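An afternoon at the Tiltberg shared workshop

I'd been meaning to get over to Tiltberg for ages, and in October I finally caught the train up the valley and went. They open the doors from two o'clock, and if you get there by quarter past there's still cake (lemon drizzle, very good, slightly squashed on one side). The workshop is the long brick building behind the old dye works. Go past the first gate, which looks like the right one and isn't, and carry on to the green door at the end.

Downstairs is all wood and noise. There's a lathe I'd happily have taken home, and a chap was turning chair legs on it while a small crowd stood well back in borrowed safety specs. I had a go on the scroll saw and made something that was meant to be a hare. We'll leave it there.

But I'd come for upstairs, where the robot people have the room with the good windows. Rent on a bench is 37 pounds a month, which includes heating, tea and as many arguments about screws as you can stand. Shiyu Yin has had the corner one for 2 years and she was kind enough to let me hang about asking questions until well after everyone else had gone down for their raffle tickets.

Her project is called Hornivix and it started with ironing. She takes in sewing repairs, mostly trousers and jackets, and got fed up with how much of the day goes on simply picking cloth up, turning it over and putting it down flat again. So she's building a pair of grippers for it. The plan is to hold one in your hand first, do the job yourself with it over and over, and record what you did, so that later on an arm can be taught from the recordings. She has 1,961 of them saved so far. I asked whether that was a lot and she pulled a face and said ask her again next year!

I'd assumed the hard bit would be the arm. She says the fingers have eaten most of her evenings. Cloth slides, or it comes up two layers at once when you only want one, or it comes up beautifully and then creeps out of the grip as soon as you lift. Her first fingers were too pointy and left marks on a lining (her own, luckily). The next pair were soft and rounded and couldn't hold a hanky. There's a biscuit tin under the bench with all the old ones in it and I spent a very happy ten minutes rummaging. Some have rubber glued on, some have grooves filed in by hand, and one has a strip of sandpaper which she asked me not to mention, sorry Shiyu.

She let me try an older one on a tea towel. It's a bit like using kitchen tongs in somebody else's kitchen. You squeeze, the linkage moves, the blocks come together, and you have less feel for the cloth than you'd think. I kept coming at it from above and pushing the towel away from me. The knack is to come in at the edge and let the cloth bunch a little between the blocks before you close up properly. After several goes I could do it most of the time, and I was far prouder of that than of the hare.

Then she got on with the proper stuff, a big piece of black suiting sort of cloth, lovely fine weave, the kind that shows every bit of fluff.
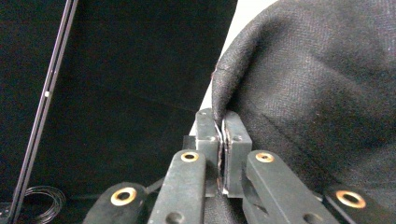
The fingers closed on the edge of the black cloth. I love the little brass rings on the arms.

Black on black is a pain to work with, by the way, if you ever fancy trying this at home. I could hardly tell where the fold ended and the finger began, and I was standing right next to it. Shiyu wants to do a lot more with dark cloth before she moves on to stripes.

Across the room the Brovmont lot were fixing a plotter that draws on eggs, and there was a very patient queue of children for that. I'd have stayed but I was gasping for a drink by then, and the kettle had been commandeered for softening plastic tubing.

If you're going, the number 52 bus from the station drops you by the bridge and it's an easy walk from there. Kennedy Street has the nearest cash machine, and you'll want some coins for the cake table. Upstairs is reached by a fairly steep staircase, so ring ahead if that's a problem and they'll bring a few of the smaller projects down. I bought a bag of odd bearings for no reason at all and caught the ten past six home.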